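December 14, 2022

Save system again. Mareike Kramer sent me her Plerkesura save last night, the one where you load into the flooded cellar and the lantern is gone, and I spent the whole morning on it. Her file has 283 item entries and the game only reads 200 of them! I put that limit in myself, back when the Akmont level was the whole game, and forgot all about it. The lantern gets written near the end of the list, so of course it's the first thing anybody misses.

Took the limit out, loaded her file, lantern came back. Then the door to the upper gallery wouldn't open (different bug, I think, the switch resets if you save while standing on it). Left that one for tomorrow.

Load time on the old laptop went from 684 ms to almost 2 seconds with the full list, and I don't love that. Tkachenko's loader on the other branch reads items room by room, so I might just steal it. 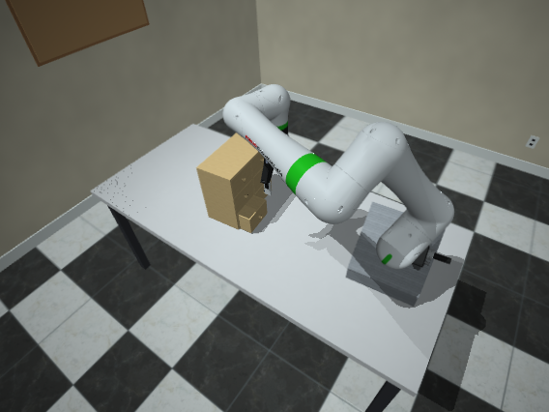 Also need to write back to Futulico about the demo. They want a build in January and they're asking for controller support, and I still haven't touched the menus. Mareike, if you read this before I get to you: keep that save, don't overwrite it, and send me the one from before the cellar too if you still have it.

Jump height feels floaty again, check gravity value.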